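Stammont Trails Board > Dogs & Gear > Slow feeders for a fast eater?

tostora_hound
Okay, I'm sold on slow feeder bowls and I want to tell everybody! My beagle mix used to finish dinner in 60 seconds and then burp at me. We switched to a maze-style bowl in June and now he takes his time, pushes kibble through the ridges, and goes right to his bed when he's done. Anybody else using one?

muddyboots554
We tried one and gave up. Mine flipped it over and ate off the floor, which was even faster. I went back to a regular bowl and split her dinner into 3 small meals.

tostora_hound
Oh, the flipping! We had that the first week. What fixed it for us was a heavier bowl with a rubber ring on the bottom (the light plastic ones slide all over). I also started him on the shallow side with big wide ridges, and he loved it — tail going the whole time. 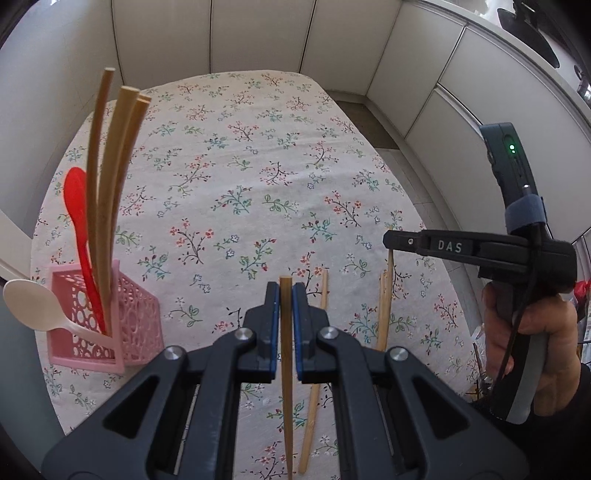

The other thing I'd say is wet the kibble a little. It sticks in the grooves and he has to lick it out, so you get a few more minutes out of the same meal. Just rinse it right after or you'll be scrubbing with an old toothbrush.

ridgewalker_MV
Have to disagree on wetting it. Those corners get gross no matter how fast you rinse. Dry only at our house, and the bowl goes in the dishwasher, top rack.

muddyboots554
Same, I don't trust the grooves.

tostora_hound
Fair! Mine has pretty open grooves so it hasn't been bad, but I can see it with the tight spiral kind.

samuel_and_pug
Does it work for flat faces? My pug can't reach into anything deep.

ridgewalker_MV
Get a lick mat or a really shallow one. The pet store in Misadville has a shelf of them by the register and they let me swap a size once.

samuel_and_pug
Perfect, heading over after work. Will post how he does with it!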